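Review: Enonar simulation pack for two-armed household robots
Reviewed by Urszula Kwiatkowski

Enonar is a set of simulated house interiors with a two-armed mobile robot already placed in them. It comes from Skomska, who have sold physics plug-ins for a while and moved into complete scenes last June. I've had it on my work machine for three months, mostly to rehearse tabletop tasks before we book time on hardware.

The single-seat licence is $425. That covers the room library, the robot model, the camera set and a year of updates. A team licence exists but you have to email for the price, and I didn't.

Installation

The download is 148 GB, nearly all of it textures. On our office connection it ran overnight. The installer let me put the texture library on a second drive, but it wrote its cache to the system drive anyway, and I had to change a line in the settings file to move it. The manual covers this in an appendix. It should be on the first page.

After that it was fine. The licence check needs the internet once, at activation, and then leaves you alone. My colleague Hubert Pietrzak installed it on an older workstation with half the memory of mine. It ran, but he had to drop the shadow quality to keep the frame rate usable.

The rooms

Rooms are furnished and connected, so you can drive from one into the next. Doors are proper hinged objects with handles, and they can be left at any angle when you save a layout. Colours tend to the dark and heavy side: brown walls, reddish-brown trim, orangey timber. The lighting copes with that reasonably well, and a bright room seen through a doorway from a dim one looks believable.

The head camera is the one I used most. It sits high and looks down over the robot's own torso and both arms, which is useful for checking reach before you commit to a move. You can also tilt it a long way off level, and the view stays stable when you do.

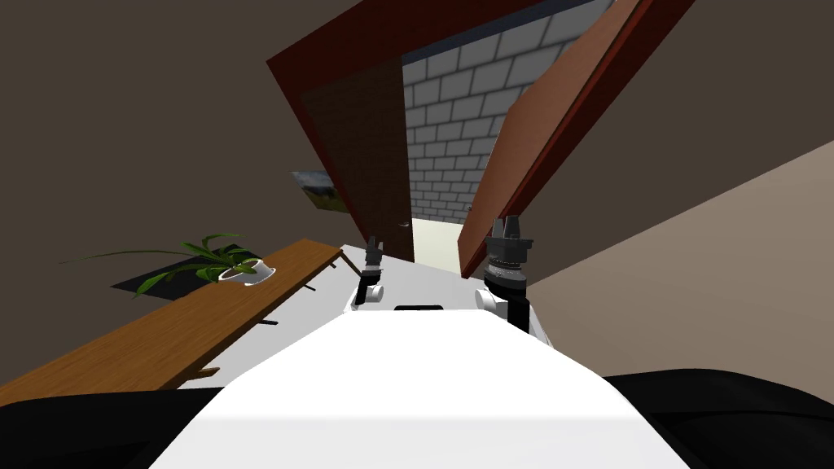

Driving is done with a gamepad, the keyboard or a script. The gamepad is the quickest to learn. The base accelerates too sharply on the default profile and I clipped a good many door frames in the first week. There is a slider for it under Motion, and I settled on a bit under half.

Collision handling is good on walls and large furniture. Thin items are less reliable. Cups with handles are the worst: a finger will sometimes pass into the handle and then get thrown out of it. Skomska list this as a known issue and the last update improved it without fixing it.

Wrist cameras

Each arm has a wrist camera looking out along the gripper, and both can be recorded alongside the head view. For close work you need them. From the head, the gripper hides whatever it's reaching for once the arm is extended.

I tested the wrist view mainly at the ends of tables, up against walls, where our own arm gets into trouble. With a few centimetres of clearance the planner would usually find a path. With less it would stop and report a fault code, which I prefer to a planner that has a go and hopes for the best. The codes are explained in the manual, although three of them share the same wording.

Surfaces vary a lot in quality. Wood grain is good even at close range. Tiles are clean and the grout lines hold up at a steep angle, where cheaper packs start to shimmer. Pictures and prints are the weak spot. They are low-resolution, and close up they go soft. If your work involves recognising printed material you will need to supply your own.

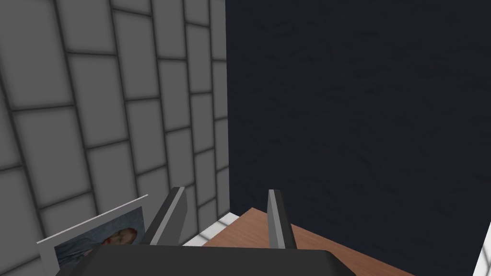 Wrist view in Enonar: gripper open, timber tabletop, tiled wall behind.

The finger model is simple, with flat faces and squared-off tips. There is no soft pad option. Friction can be set per finger, and I got the most repeatable grasps by raising it above the default. Danuta Czerwiński, who looks after our hardware, compared a batch of my simulated grasps with ones from her bench arm and thought the simulated gripper was a little forgiving on smooth objects. I'd agree.

Very dark surfaces take some care. Depth output over a near-black panel is clean in Enonar, and it wouldn't be on most real sensors I have used. There is a noise setting, off by default. Turn it on before you record anything you plan to train with.

Recording and export

Recording starts and stops with one key. All cameras are written with the joint positions on a shared clock, and I found no drift over a full session. Files are large but they're in ordinary formats, and our existing scripts read them after minor changes.

The replay tool is basic. You can step forward a frame at a time but not back, so if you overshoot you start the clip again. Moving the wrist a small amount and comparing the two views is something I do constantly, and it took more clicks than it should.

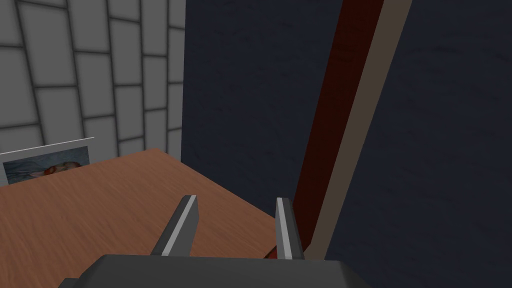
Support

I wrote to support twice. The cache question was answered the same afternoon. The second, about wrist camera calibration values, took over a week and came back with a link to a page I'd already read. A follow-up got me the numbers.

Compared with Imside

We also hold a licence for Imside. Imside has better soft objects and a far better replay tool. Enonar has better rooms and an easier robot to drive, and costs less for one seat. If you mainly fold or pack things, stay with Imside. For moving between rooms and working on hard surfaces, I now open Enonar first.

Rating: 3 out of 5. I'd add another if they sorted out the replay tool and the cup handles. We will be renewing the one seat when it comes due.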